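Zirnico opens its hand-held gripper kit to small shops

I've been waiting on this one since January, so forgive me if I run on a bit. Zirnico, the outfit that makes those plain little parallel grippers you see bolted to benchtop arms, is now taking orders for a hand-held version, and it's sold as a complete kit with a lending service behind it. It's called the Priletti, and I got to spend a good long afternoon with one at the Nemari workshop, where they've had a pair on loan.

If you haven't tried one of these, the idea is pretty simple. You hold the tool like a fat flashlight, squeeze, and do the job yourself with the same two fingers the robot is going to use later. A small camera on the tool records what you're doing, and the recordings go toward teaching an arm the same job. No arm needed while you're recording, which for a small shop is the whole appeal (arms are expensive, and they're always busy when you want them!).

The job I was handed was drawers. Small parts storage, the kind every workbench has, and it's a nastier task than it sounds. A clear drawer is hard for a camera to make sense of, there's hardly anything to grab, and if you come in at a bad angle you shove the whole cabinet across the table instead of opening anything. I did that more than once. 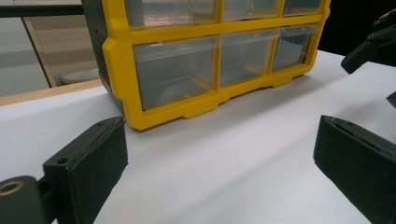

What I liked is how quickly I stopped thinking about the tool. The fingers are chunky black blocks, no fancy shaping, and I figured they'd be too fat for a thin plastic lip. They're fine if you slow down and come in straight. The narrow drawers gave me the most grief, and I'd love a slimmer pair of fingers for that sort of thing. Zirnico tells me a slim set is planned but wouldn't give me a month.

The trigger is stiff. I have average hands and I was feeling it after 155 recordings, so if you're planning to put one person on this all day, don't. The Nemari crew trade off, and they keep two tools going so one can sit on the charger. Charging takes 4 hours from flat, and I'd call that slow.

The software side is where the money goes, I think. You plug the tool in, it copies everything over, and it flags the takes where the camera lost its bearings. Mine had five flagged, all from early on when I was waving the thing around like a garden hose. You can toss those or keep them. I tossed them.

Now for the service part. If you don't want to buy, you can borrow a kit through Srisuk, who are handling loans and repairs, and they'll also take your recordings and do the training for you. I haven't tried that, so I can't say how good the results are, and I'd want to see an arm open a few drawers before I paid anybody for it. They've offered to show me, and I've said yes.

Kits come with the tool, a charger, a cable, spare finger pads and a hard case. The case is great, by the way, much nicer than it needs to be. Orders are open on the Zirnico site, and the loan sign-up is on Srisuk's page under the rentals tab.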